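Support > Kitchen > Steamers > Grido Tabletop Steamer > Using Your Steamer

Section 4: Steaming and Serving Buns

Read Section 2 (Safety) before you use the steamer for the first time. The steps in this section are for filled or plain wheat buns, fresh or frozen. For vegetables, rice and fish, go to Section 5.

4.1 Where to set it up

1. Stand the steamer on a flat, dry table or counter that can take heat and moisture. Do not use it on a tablecloth.

2. Leave open space over the basket. Steam rises straight up and will damage cabinets and shelves.

3. Clear a spot on each side of the base. You will need one side for the lid and the other for a plate.

4. Plug the cord directly into a wall outlet. Do not use an extension cord with other appliances on it.

CAUTION: Keep the cord away from the table edge, where a child could pull on it.

4.2 Steaming

1. Make sure the control knob is set to Off.

2. Fill the base with cold water to the Max line. Do not add salt, vinegar or broth to the water. Salt will pit the heating plate.

3. Set the basket on the base and turn it slightly until it sits level.

4. Cut a small square of parchment for each bun and place the buns on top. Leave two finger widths between them, and the same between the buns and the wall of the basket. Buns swell as they cook and will tear if they touch. If you would rather not use parchment, brush the bottom of the basket lightly with oil. Do not cover all of the holes.

5. Put on the lid and turn the knob to 12 minutes for fresh buns or 18 minutes for frozen. Large filled buns may need a few minutes more.

6. When the timer rings, turn the knob to Off and wait two minutes before you lift the lid. Opening it right away can make the buns wrinkle and sink.

NOTE: The bun setting brings the plate up to 210 °F and holds it there. At elevations above 4,000 feet, add three minutes to the times given in step 5.

4.3 Moving the buns to a plate

1. Put a plate next to the steamer before you open it. A plate with a raised rim keeps the buns from rolling off.

2. Lift the lid by the handle, tilting it away from you so that the steam goes out the back. Let the water drip into the basket.

3. Lay the lid flat on the table, on the side away from the plate. It is glass and will crack if it is put down on a cold, wet surface.

4. Take out one bun at a time, starting with the one nearest the plate. Grip it low on the sides and lift straight up. Squeezing the top leaves a dent that does not come back.

5. Set the first bun a little off center on the plate to leave room for the rest.
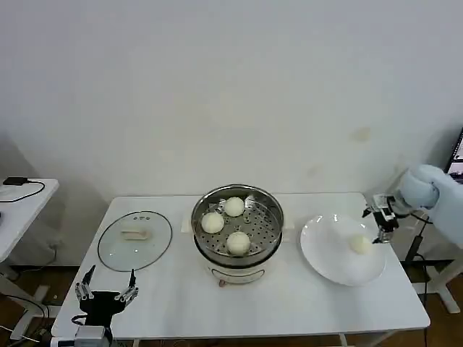
4.4 After serving

1. Unplug the steamer and let it cool for 30 minutes.

2. Pour the leftover water out of the base. Never put the base under running water — wipe it with a damp cloth only.

3. Wash the basket and lid in warm, soapy water. If dough has dried in the holes, soak the basket for ten minutes and use a soft brush. Steel wool will scratch it.

4. Dry all parts before you put them away.

CAUTION: The basket stays hot well after the knob is at Off. Use oven mitts if you have to move it.

Replacement lids and baskets can be ordered from Planberg Parts. Have your model number ready.

Related pages
Descaling the Base
Section 5: Vegetables, Rice and Fish
Bitar Basket Liners: Sizes and Care
Steaming Times Chart

Grido Kitchen Support | Manual editor: Annatjie Naidoo | Contact us | Copyright Grido | Back to top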